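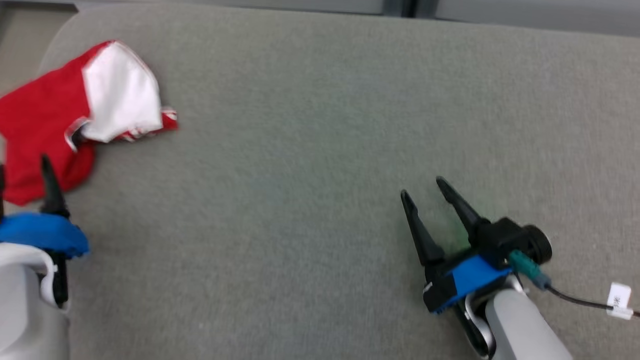

Comparing Two Finger Sets on Soft Goods

Oct 4, 2022

The purpose of this entry is to record the results of the finger comparison that I began in July at the Driltville workshop. Two sets were evaluated on the same pair of arms: the longer Punton fingers and the shorter set supplied by Uwe Wegener. The controller settings were left unchanged between sets, as Josefina Cisternas had requested.

The task was limited to picking up a crumpled piece of cloth from a gray upholstered surface and laying it flat. Red and white fabric was preferred for these trials. It stands out well against the gray in the head camera view, and the folds remain readable even when one gripper is close to the cloth.

Each set was given 94 attempts. The Punton fingers missed the first grasp 15 times and the shorter set missed it 31 times. Most of the misses with the shorter set occurred at a thin hem, where the tips pressed into the upholstery and closed on nothing. On thick folds I could find no meaningful difference between the two.

Rocío Arancibia has questioned whether the approach angle was fair to the shorter fingers, and I accept the point. The angle had been tuned for the Punton set — a steeper approach may well recover part of the gap. I intend to repeat the hem grasps at a steeper angle before any fingers are ordered.

Cable routing also deserves mention. The cable at the right gripper needs more slack than I had allowed, and 14 attempts had to be restarted on that account. They are not included in the totals given earlier.

The full log has been sent to Trinidad Retamal. Readers who wish to have a copy may write to me through the contact page.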